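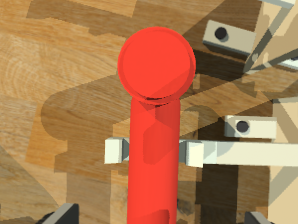

**Lutstead assembly cell: simulation and controls meeting**

Tuesday, 10:00, Lillidton office and by phone

Present: D. Kumarasinghe (chair, controls), L. Chowdhury (simulation), P. Javik (safety), R. Tennant (minutes)
Apologies: mechanical design

**1. Previous minutes**

Accepted. Action 8 (cable dress drawing) carried over again.

**2. Peg insertion fault**

LC reported on the simulated insertion runs. The controller halted on excess force in 5 of 11 runs with the headed red peg and the holed blocks. All five halts were logged during the final approach. The wrist force trace climbs before the search spiral begins, so the spiral parameters are not the first suspect.

LC's view is that the peg frame was exported with its origin at the top of the head instead of at the shaft tip. The planner therefore takes the peg to be shorter than it is and drives the tip into the block face at approach speed. DK asked why the other six runs completed. LC said those runs used the older peg file, which was still cached on the second workstation. DK asked that the cache be cleared on both machines and the file hash written to the run log.

PJ noted that the collision mesh for the head is also coarser than the visual mesh. LC agreed but did not think it contributed. To be checked separately.

**3. Force limit override**

PJ raised the override found in the test configuration. The force limit had been lifted to let a run finish and was not set back. The same configuration file is read by the physical cell at Lutstead. It had not been loaded there, per the controller history.

Discussion on whether this is reportable under the site procedure. PJ will treat it as a near miss and lodge the form. DK objected to the classification, as no physical motion took place, but did not oppose lodging it.

Agreed:

- Simulation and cell configurations to be held in separate directories, with no shared limits file.
- The cell controller to reject any force limit above the commissioned value at start-up.
- Overrides in simulation to expire at the end of the session.

**4. Physical trials**

On hold. Trials will not restart until 10 consecutive simulated insertions complete with the corrected peg file and the commissioned limit. PJ to sign off. DK asked whether the vision calibration could go ahead in the meantime. PJ had no objection provided the arm is locked out and the calibration target is placed by hand.

**5. Other business**

Licence renewal for the simulator is due in March. LC to get a quote for one additional seat.

**Actions**

| No. | Action | Who |
|---|---|---|
| 1 | Correct peg frame origin, re-export, clear both caches | LC |
| 2 | Add file hash to run log | LC |
| 3 | Compare head collision and visual meshes | LC |
| 4 | Split configuration directories | DK |
| 5 | Start-up check on force limit | DK |
| 6 | Lodge near-miss form | PJ |

Closed 10:50. Next meeting when action 1 is complete.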